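Notes for the shop floor talk, Restoston, 9/14/25
Jawad Tanoli

Slides are up on the side screen, I'll mostly ignore them. Say hi, say thanks to Skisura for the room and the sandwiches. Ask who here has ever sorted parts for a living. Wait for hands. (Don't rush this bit, people are shy.)

OK so I started at Yau on the kitting bench. If you've never kitted, you take a tray of mixed parts and put each one where it belongs, boards with boards, wires with wires, and then you get another tray. My first January there we had an order for 875 kits and I dreamed about connectors, I really did! My wife will confirm.

So when our manager said the bench was getting arms, I had two feelings at the same time. One was "great, take it." The other was "wait, that's my chair." I want to talk about both tonight, and I'll try to be fair to each.

Start with the plain part, what the work is. Steel tray in the middle with white paper in it, yellow bins on both sides, parts go from the tray to the bins. Same job I did by hand. 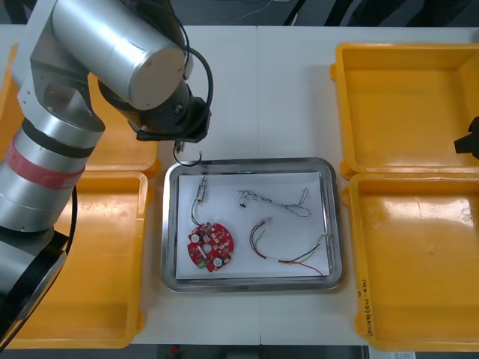

What surprised me was how much of my old job I'd never said out loud. Somebody from the Jaltton team sat next to me with a notebook and asked, how do you pick up a cable? And I said, you just pick it up. She waited. So I picked one up slowly and we talked about it for most of an hour. Where do you grab it, what do you do when it's hooked on its neighbor, when do you give up and use the other hand. I'd been doing that for years and it had never come up in a review, or in my pay either (pause, somebody usually laughs here).

That's my first real point, so slow down. If your shop is bringing this in, get the people from the bench into the room early. At ours they came in late. The first bin layout was drawn up by folks who'd never kitted, and we redid it after we'd already trained on it. That was a rough couple of weeks and I was not a nice person to have lunch with.

Second point, the day feels different. My hands hurt less, I'll say that first because it matters to me. But the old bench was social. You could sort wires and talk about your kid's school play without looking up. Now I'm watching, and watching is tiring in its own way. You can't drift off. We asked for shorter turns at the station and we got them, 25 minutes and then you swap. Ask for that! Put it in writing before the thing is bolted down. 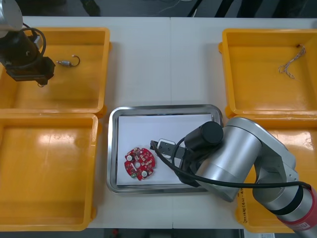
Third, the question everybody has, which is jobs. At Yau no one on my bench was let go. Two people moved to final test and one went to shipping, and she'll tell you she didn't love how she heard about it. She read it on a schedule. So yes, she kept her job, and she's still mad, and I think she's right to be. Tell people to their faces.

Money. I got a new title and a small bump. It took 201 days from the first training to the new title, and I know that number because I kept a calendar on my locker. If you're learning the new stuff, ask what it pays while you're learning it.

Skip the slide with the org chart if we're running over. Nobody needs it.

Questions I usually get: did I need to know how to code (no, I still don't), do I miss the old bench (some mornings, mostly the talking), would I go back (no, my thumbs vote no).

Handouts are by the door, I printed 500 because I can't read an order form, so please take a few for your coworkers. My email's on the back. Then open it up for questions and go find a sandwich.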